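October 4, 2022
By Hala Issa

Review: Hetura one-piece toilet, side lever

The Hetura is a one-piece toilet with the tank and bowl cast together, so there is no joint between them to seal or to scrub. I have had one in daily use since March. It replaced a two-piece Fakis that leaked at the tank bolts.

Weight is the first consideration. Plan on two people for the lift. The base has to come down straight onto the wax ring, and with the tank attached the balance point sits well behind the bowl. I ran two lines of tape on the floor as guides and got it down on the second try. The floor bolts supplied were too short for my tile, and I used a longer pair from a Stakuta kit. Dry installation time was about 80 minutes, including shimming.

The tank is tall for a one-piece. Measure upward before buying if there is a shelf or a hook on the wall behind it. The lid needs vertical clearance to lift off, and anything mounted low will have to be moved.
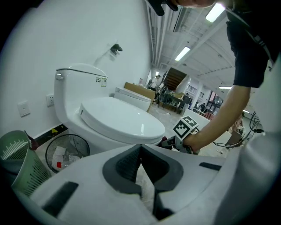 The flush lever is a small silver one on the right side of the tank. In a room where the right side faces a wall or a vanity, check the reach first. The action is short and fairly stiff. After 200 logged flushes I had 4 that needed a second pull, all of them in the first week, before I raised the float. Refill is quiet at normal supply pressure, with a brief hiss at the end.

The seat lid is oval and has a glossy finish, and so does the bowl. Gloss wipes down quickly but shows dust and water spots under a strong light. The skirt on mine is smooth down to the floor, with two side caps over the bolts. One cap fit loosely - a dab of silicone fixed it.

The instructions are the weak part. The diagram for the fill valve shows a different valve from the one supplied, and the float adjustment is not covered at all. Replacement seals are a common size. The seat hinges are not, so order a spare set with the toilet.

Rating: 4 out of 5. One point off for the manual and the bolts.

Comments

Najwa Harb
Did you have to trim the supply hose? Mine kinked behind the bowl.

Hala Issa
No, but I swapped it for a shorter braided one.

Hrytsenko
Same stiff lever here. It loosened up after a month or so.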